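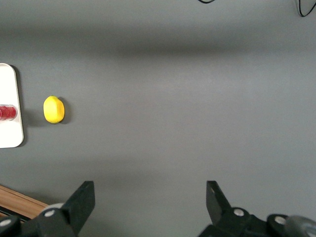 **Sorting for the Kitchen Table: Final Report**
Wivbridge Robotics Club, spring project
24 May 2018

## What we said we would do

Our proposal from November claimed that a two-finger arm could clear a small table of fruit and plastic cups "with no human help." I wrote that sentence and I would like to take it back. The arm can do parts of the job. Whether those parts add up to clearing a table depends on how generous you want to be, and the club has been pretty generous with itself this year.

The narrower task we ended up testing was this: pick up one lemon from the tabletop and put it on the white tray. A run counted only if the lemon was still on the tray ten seconds after the gripper let go.

## Setup

The arm is the club's Lunine, which is older than most of our memberships. The control software is Fillent, with a grasping script we wrote on top of it. The only camera we used was the one at the wrist, looking out past the fingers. We talked about adding a second one overhead and decided against it, mostly to save money. I think that was a mistake, and I say more about it below.

We used real lemons. A rubber ball would have been easier to repeat, but the Belkadi team used balls last year and their results fell apart as soon as they tried anything else.

## Results

We ran two rounds. In the first, the lemon always started near the tray, lying the same way. Out of 101 runs, 80 counted as successes. That is the number on our poster.

In the second round, whoever was at the table put the lemon wherever they liked. We did 119 runs and got 77. It is a worse score and, in my opinion, the only one worth quoting. The first round mostly shows that the arm can repeat a motion it was tuned for. We had spent weeks adjusting the script with the lemon in that same area, so a decent score there doesn't say much about whether it can find a lemon.

I also have doubts about the counting. Two of us scored the runs, and we never checked whether we scored them the same way. On at least a few runs the lemon came to rest against the rim of the tray, and I called those successes. My partner might not have.

## Where it went wrong

Most failures were one of these:

- The fingers closed on one end of the lemon and it squirted out. This was worse when the lemon pointed away from the arm.
- The arm stopped short. The script guesses distance from how big the yellow patch looks, and our lemons were not all the same size.
- The script picked up the wrong patch of color. Late afternoon was bad for this. We blamed the windows but never tested that.

A bigger problem is that the camera sees very little once the hand comes down close. For the last part of the reach the script is working from an old guess. An overhead view might have fixed this, or it might have given us two guesses that disagreed. We can't say, having never tried it.

## Cups

Cups were in the proposal, so they get a section, but it is a short one. The gripper can hold a red plastic cup if you hand it one. Finding and lifting one from the table worked so rarely that we quit recording it. A cup lying on its side rolls when a finger touches it, and our script has no idea what to do about that. Anyone reading the proposal should treat the cup part as not done.

## What I would tell next year's group

Mix up the starting positions from the first day, even though the scores will look bad. Write down what counts as a success before anyone runs anything, and have two people score the same batch to compare. Buy the second camera – or at least borrow one for a week.

I would also drop the word "autonomous" from the poster. Someone was standing beside the emergency stop the whole time, and we moved the lemon back by hand after every run.

The script and both score sheets are in the club's shared folder. The sheet for the second round is missing its notes column for the first two sessions, which were done before we added one.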